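About Kerivstead

Hi, I'm Costel Filip, and Kerivstead is my company. We make one thing, a tabletop robot arm kit called the Tetby, and we sell it with lessons, spare parts and a fair amount of hand-holding by email. If you landed here from the store page and want to know who you'd be buying from, pull up a chair.

How I got into this

I spent 14 years fixing packaging machines. Bottle fillers, carton folders, a label machine that I still have bad dreams about. The arms I worked on were bolted to concrete and fenced off, and you needed a key and a signature to get near one. I loved them anyway! And I kept thinking how much fun it would be to have one at home that I could poke at with a screwdriver after dinner.

So I started buying hobby kits, and I bought a lot of them. Most were cute and most were frustrating. The joints sagged, the software wanted an older version of something I'd already updated, and the manual stopped right at the point where I had a question. I built my first arm of my own out of annoyance, more or less. It was ugly and it droned like a blender, but it could pick up a teaspoon and put it down again in the same spot, and I ran around the house telling everybody.

A friend asked for one. Then a friend of that friend, who teaches high school shop, asked for four. That was a February, and by the end of it I'd stopped pretending it was a hobby.

What you get in the box

The Tetby comes as a single or a pair. Each arm ships with the base, the jointed segments, a two-finger gripper, a camera for the wrist, power supply, cables, and a printed manual (real paper, spiral bound, so it lies flat next to your work). You put it together yourself. There are 133 parts if you count every screw and washer, and I do count them, because I pack the bags. A patient beginner can build one arm over a weekend. If you've done flat-pack furniture without crying, you'll be fine.

The software is called Oprea. It runs on an ordinary laptop and it's the part of the business I'm proudest of. You can move the arm with sliders, write short scripts, or record a motion and play it back. If you get deeper into it, you can record lots of tries at the same job along with the camera views and use those to train the arm. Plenty of our customers never go that far, and that's okay with me. One guy uses his to turn the pages of sheet music. 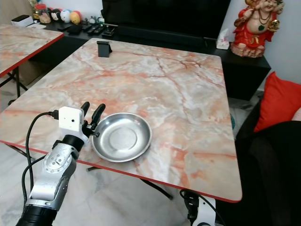
Dishes are the first real lesson in the course, and I get more mail on that lesson than on all the others put together. People expect to start with foam blocks. Blocks are in there too, but they're forgiving in a way that most household stuff isn't, and I'd like you to find that out early. A shallow steel dish with a wide sloped rim, on a marble-patterned tabletop, gives you plenty to think about. You can't squeeze it around the middle the way you would a cup, so you come at it from the side, fingers open, and decide how much of the rim to take. The shiny center throws light back at you as well, and that's worth remembering when you set up your lamps. Go slow on the approach, stop short of the rim, check the wrist camera, then close. If it slips, open up and try a little lower. You'll get the feel for it.

After that come cups, cloths, lids, and sorting small things into trays. There are 15 lessons in all. You can skip around, but please do the dish one.

The pair

The pair costs more, obviously, and I try to talk people out of it if they're new. One arm is plenty to learn on. Once you've got the hang of it, though, two arms open up a whole other pile of jobs – holding a jar while the other hand works the lid, folding a towel, passing something across. Oprea treats the two as one setup, so you aren't juggling two windows. You can start with a single and add the second arm whenever you like, and I'll knock off the difference so you don't pay extra for having waited.

A word on tables: you don't need a workbench. Any steady, flat table will do. Leave some slack in the cables so the arm can reach all the way out without tugging on anything, and do a full slow sweep before you run a script for the first time.

What it can't do

I'd rather lose a sale than get a grumpy email, so let me be plain. A single Tetby is rated to lift 400 grams. It's not going to carry your cast iron. It's not waterproof, so no washing up. It's not fast, and I've kept it that way on purpose. It also isn't a toy for little kids. Teenagers are great with it, younger ones need a grown-up sitting right there the whole time.

And it won't do chores for you out of the box. Some people see the word robot and picture a butler. What you're buying is a kit for learning how this stuff works, and whatever it ends up doing is down to what you teach it.

Parts, repairs and Arau

Every part is sold separately, down to the finger pads. If you break something, write to me with a photo and I'll tell you which bag number to order. If I think it was my fault, I'll mail it for free.

Arau is our lending plan for schools and libraries. You borrow a pair for a term, use the lessons, and send it back. We cover shipping one way, you cover the other. The boxes come back with stickers on them and sometimes with a thank-you card inside, and I keep all the cards. There's usually a short wait, so write early if you've got a start date in mind.

Getting in touch

The contact form goes straight to my inbox. I answer most mornings, coffee in hand, and longer questions get longer answers. If you've built something with your Tetby, please send it over – I love seeing them, even the ones that don't work yet.

Costel

Page last updated 27 April 2024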